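Robot arms at our packing benches, what happens to the packers?
Asked by Natália Kratochvíl, 8 July 2022

Hello everyone! I hope this is the right part of the site. I run the second shift at Jakwood, where we sort and pack off-white boards for fitting out shops, and in May the owners put a robot arm on one of our benches. It finds each board by the black-and-white square marker on its face, picks it up and moves it along. The people who used to do that by hand (lovely people, a few of them there longer than me) now mostly clear jams, stick on markers and watch. There are 16 of us on the shift and I've been promised no one is losing hours, and I do believe it, but the mood has changed and I can't quite put my finger on how to help.

What we handle is plain stuff, pale boards with a number in faint gray that you have to tilt your head to read. My packers used to call those numbers out to each other all evening long, and there'd be teasing and singing mixed in with it. Now the arm reads the marker and the calling has stopped.
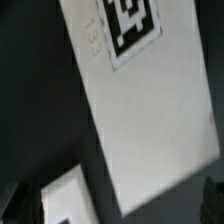
Natália, the quiet was the hardest part for us too, wrote Kalkidan Degefa. We went through the same thing at Nimari, and I remember coming home with my ears ringing from how little anyone had said! What helped was changing the seats. We had put each person alone next to a machine, and after a couple of miserable weeks we moved to pairs, one feeding and one checking, swapping after the break. Ask your folks to draw the layout they'd like, on paper, before the next arm comes in. Ours drew something much better than the supplier did. And please get the new duties written into their job descriptions, with the pay grade looked at. Clearing jams all night is skilled work and it was a good five months before anyone upstairs noticed that at our place.

Answer from Shahzad Pirzada

Radio. Get a radio.

Answer from Graciela Huenchumán

I'd go along with Kalkidan on the pairs, and I'll add something about targets, if you don't mind me going on a bit. When our arm came the daily target went from 216 boards to 246, and it was posted on the wall without a word to the shift. You can imagine how that went down. People had been fairly friendly toward the machine up to then, they'd even given it a name, and after that they wouldn't help it along at all. So find out now whether your number is going to move, and tell them yourself over a coffee before the poster goes up. Also ask who is allowed to stop the arm. Everybody on the bench should be, and they should hear it from you that they won't get in trouble for it.

Comment from Natália Kratochvíl

Thank you all so much, I'm printing this for Monday. The radio too, Shahzad, if we can agree on a station!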